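Drawer Tips I Picked Up at the Orkmont Open Day

I went to the June open day at Orkmont for the free coffee and came home with ideas for my kitchen drawers (of all things!). They ran a simulated demo on a big screen: put a little block away in a wooden box, over and over, 400 tries before lunch.

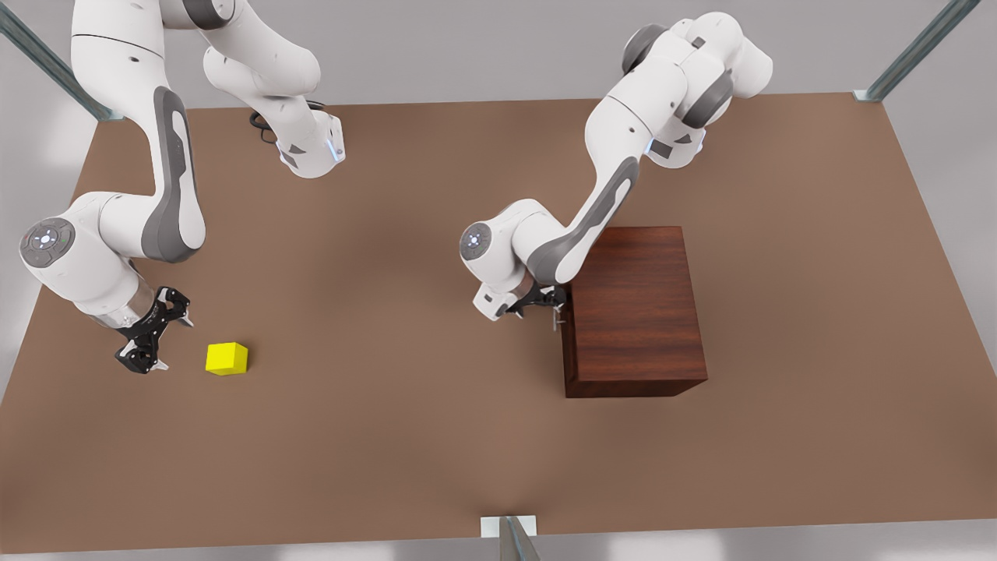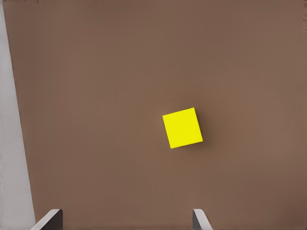
One yellow cube, lots of brown table.

Anyway, what I tried at home:

Clear the counter first. Only what you're putting away stays out.

Get the drawer open before you pick up the heavy pan. I had this backwards for years and have the bruised hip to show for it!

Rub a candle stub along wooden runners, 2 passes each side, then slide the drawer 10 times to work it in.

Tighten wobbly handles from the inside, and stop as soon as they quit turning.

Medow wrote in to say that candle wax gets gummy near a stove, and that a dry bar of soap did the job on nearly 80 drawers at the old shop. Wipe off the old wax first, though, or the soap just slides around on top of it.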